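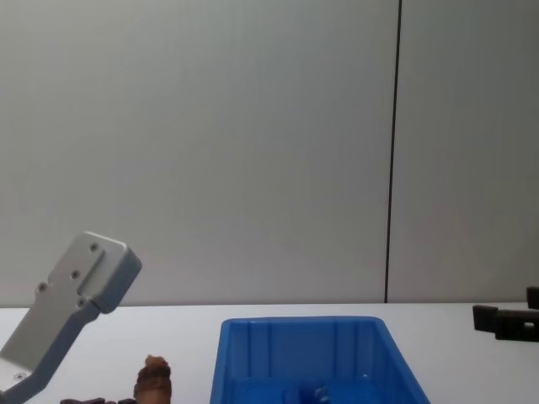 Small parts bins: ribbed wall or smooth?
Monday, posted by Kiri Paewai in Storage & Sorting

Replacing the open bins on my sorting table. The two I can get locally are the Karkard, which has vertical ribs molded into the walls, and the Veno, which is smooth inside. Both taper and both have a raised rim. Contents are mixed: glass beads, faceted buttons, pine cones, craft odds and ends. Load per bin stays under 835 grams. Any reason to pick one over the other?

tamsorts
Smooth. Ribs collect dust and seed beads sit in the grooves. You end up tipping the bin and tapping it every time.

bench_14
Disagree. A flat wall that thin bows outward when you pick it up by the rim with one hand. Ribs stop that. I have had 14 ribbed bins on a rail since April and none has gone out of shape. The smooth ones I had before did, at lower weights than yours.

tamsorts
What wall thickness? Mine are 2 mm and don't bow.

bench_14
Never measured. Thinner than that.

Kiri Paewai
The Veno is listed at 2 mm, the Karkard gives no figure. Color is the other question. I was going to get blue for everything.

oldhemlock
Bright blue is fine for brown and natural items. It is poor for blue glass or blue plastic, you lose the outline against the wall and only catch the highlight. Keep one white bin for those. Also leave pine cones out of the bins altogether. They shed scales into whatever is underneath. Mine stand on the table until they get boxed.

bench_14
Agree on the cones. Not on white, it shows every scuff. Light gray.

Kiri Paewai
Ordering two Venos and one Karkard, same footprint. Will measure the walls.

Comments (3)

Kariuki
Check the taper before mixing brands. They don't always nest.

Bustent
We went through 2,000 buttons in ribbed bins last winter. Grooves were no trouble above 6 mm.

tamsorts
Buttons aren't seed beads.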